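Practical Robotics, Unit 6
Handout: Grasping small soft objects with a hand-held gripper
Prepared by Zeyu Tang. Lab guide revised by Darcy Halliday.

Please read this handout before the lab session. Sections 1 to 3 repeat the lecture with a few corrections. Sections 4 to 6 are for the practical work, and you will need them open on the table when you record.

1. Where we are in the course

In Unit 5 we treated the gripper as a simple tool which is either open or closed. This was enough for the wooden blocks, where the object does not change its form when we press it. In this unit the objects are light, soft and irregular: candy wrappers, small bags, tied bundles, folded cloth. For such objects the question "is it grasped?" does not have a yes or no answer. The jaws can touch the outer film while the content stays on the table. The object can also be held well at first and then turn slowly between the pads during the carrying.

The team project Stendari, which all groups share, is to teach one policy to sort soft items from a table into a container. Each group gives its own demonstrations to the common set. The target for the whole class is 3000 demonstrations by the end of November. At the moment of writing, my own group has 137 which passed the check, so please do not think that the other groups are far ahead of you.

2. Contact on soft objects

Recall from the lecture that for two parallel pads the holding force depends on the normal force and the friction coefficient:

F_hold = 2 * mu * N

The factor 2 is there because both pads touch the object. Many students forgot it in the homework. The formula supposes that the contact surface is stable. With a wrapper this is only partly true, as the plastic film can slide over its own content. We then have two friction pairs, pad against film and film against content, and the weaker of them decides.

The value of mu for our ribbed pads on smooth plastic must be measured by each group. Use the inclined board from Unit 4. Please do not copy the number from last year's report; the pads were changed after it was written.

A second remark is about compression. When N becomes larger, a soft bundle gets thinner and the jaws come closer. If you only look at the jaw opening, you may believe that the object is lost, although it is only pressed flat. In the Stedudard logging tool the opening is drawn as a blue curve. A lost object gives a sudden fall to zero. A compressed object gives a slow decrease which stops at some positive value.

3. Choosing the grasp point

For an object with a neck (a tied bag, a twisted wrapper) there are usually three candidates: the upper end, the neck and the body. The upper end is easy to reach, but it folds, and the object swings when you move. The body gives a large contact, but it can be too wide for the jaws. The neck is narrow and stiff, and if there is a rubber band on it, the band increases friction very much. For this reason we recommend the neck in most cases.

There are exceptions. If the object lies flat and the neck is close to the table, the tips of the jaws will hit the surface before they close. In this case take the body first, lift, put down in a better pose and grasp again. Record this as one demonstration with the label "regrasp". Do not cut it in two parts.

4. Practical work: preparing the place

You may work in the lab or at home. Home recordings are welcome, because the policy should not learn only our gray lab table. A kitchen or a living room is good. Patterned tablecloths are allowed and even useful. What we ask for is the following.

Light: keep the same lamp on during one series. Daylight from a window is fine if the series is short.
Objects: prepare a mixed set, with shiny and matte surfaces. Write the set into the Lanz sheet before you start, not after.
Gripper: clean the pads with a dry cloth. Check that all pivot screws are tight. A loose screw gives a small play in the jaw, and it spoils the opening signal.
Partners: if two people record at the same table, agree who moves first. It is permitted that the other gripper is visible in your recording, but the two tools must not touch.

5. Practical work: recording

Start with the jaws open and the tool held still for a short moment. Approach the object slowly, close, wait, and only then lift. The waiting is important for us, for in this interval we estimate the compression. Beginners usually lift while the jaws are still closing, and such a recording is difficult to label.
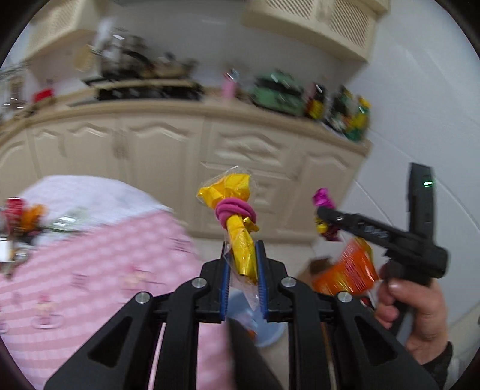 After lifting, keep the object in view of the camera until you arrive at the goal position. Turn the wrist as little as possible. If the object begins to slip, do not save it with your other hand. Let it fall, finish the recording normally and give it the label "drop". We need these cases also, and they do not lower your grade.

Each file should contain one object only. When the object is placed, open the jaws fully and move the tool back until the pads are free. Shiny film sometimes stays on a pad by static charge, especially in a dry room, and then the next recording begins with an object already in the gripper. Please check the pads with your eyes each time.

6. What to hand in

Upload the recordings to the Justell folder of your group, together with the filled Lanz sheet. In addition, write a short report with these parts:

a) your measured value of mu, with the method and the estimated error;
b) a plot of the jaw opening for one good grasp and one drop, with the moment of contact marked by hand;
c) a comparison of neck and body grasps on the same object;
d) a paragraph about one failure which you cannot explain yet.

Part d) is often written in a hurry. Take time for it. Darcy will choose several of these failures for discussion in the next exercise class, and the person who wrote it should be ready to show the curve on the projector.

Reports can be in pairs. If your partner has left the course, write to me and I will find another arrangement. The spare pads are in the top drawer next to the soldering place; please write your group on the list when you take a set.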